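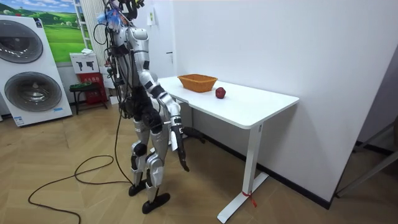 Cómo reparar rayas y juntas abiertas en un suelo de madera en espiga

El suelo en espiga reparte las tensiones de forma distinta a la tarima corrida. Cada tabla apoya la testa contra el costado de la vecina, de modo que una pieza suelta transmite movimiento a las contiguas y las juntas se abren en zigzag. Antes de rellenar nada conviene localizar las piezas sueltas y fijarlas.

Material

- Masilla para madera al agua, en un tono igual o ligeramente más claro que el del suelo
- Cola vinílica fluida y jeringa con aguja roma
- Espátula flexible de acero y espátula de plástico
- Lija de grano 120, 180 y 240
- Aspirador con boquilla de cepillo
- Barniz o aceite del mismo tipo que el acabado existente
- Cinta de carrocero y un peso plano

Identificar el acabado

Deje caer una gota de agua en una zona poco visible y espere unos minutos. Si la gota permanece sobre la superficie, el suelo está probablemente barnizado. Si la madera se oscurece, el acabado es aceite o cera, o el barniz está agotado. No aplique barniz sobre cera: la adherencia es nula y habrá que lijar hasta madera limpia.

Fijar las piezas sueltas

Golpee cada tabla con los nudillos. Un sonido hueco indica falta de adhesivo. Marque la pieza con cinta y perfore 2 orificios de 2 mm en la junta, uno cerca de cada testa. Inyecte la cola despacio hasta que rebose por el orificio contrario. Retire el exceso con un paño húmedo, coloque film de polietileno y encima el peso. No pise la zona en 24 horas.

Si la tabla se mueve lateralmente además de sonar hueca, la lengüeta puede estar rota. En ese caso la inyección no es suficiente y hay que levantar la pieza, cortar la lengüeta restante y volver a encolar sobre la solera.

Rellenar las juntas

1. Aspire la junta en sentido longitudinal. El polvo compactado se saca con la punta de un cúter pasada sin presión.
2. Aplique la masilla con la espátula de plástico, cruzando la junta a 45 grados.
3. Repase con la espátula de acero casi vertical.
4. Deje secar. La masilla merma, por lo que las juntas anchas requieren dos manos.
5. Lije con grano 180 siguiendo la veta de cada tabla. En espiga la veta cambia de dirección en cada pieza; proteja con cinta la contigua para no dejar marcas transversales.

La masilla admite aberturas de hasta 6 mm. Por encima de esa medida utilice listones de la misma madera, encolados por un solo lado para que la junta pueda trabajar.

Las mediciones se hacen con calefacción estable. Una junta que se abre en enero y se cierra en junio no debe rellenarse: la masilla quedará expulsada o aplastada.

Rayas

Las rayas que no atraviesan el barniz se atenúan con grano 240 y una mano fina de acabado. Las que llegan a la madera se rellenan igual que las juntas. Pruebe antes el tono de la masilla sobre un retal barnizado; en seco siempre parece más clara.

Acabado

Aplique el producto con rodillo de pelo corto, por filas completas de espiga, y corte siempre en una línea de juntas. Los empalmes a mitad de tabla quedan visibles con luz rasante. Matice entre manos con grano 240 y aspire. Reponga los muebles levantándolos, con fieltros nuevos en las patas.

Texto: Gervasio Cáceres. Revisión técnica: Birutė Lepik.

1151 veces compartido

Artículos relacionados

Humedad de la solera: cómo medirla antes de colocar
Aceite o barniz: diferencias de mantenimiento
Espiga y punta de Hungría: cortes y replanteo
Cómo sustituir un rodapié sin dañar la pared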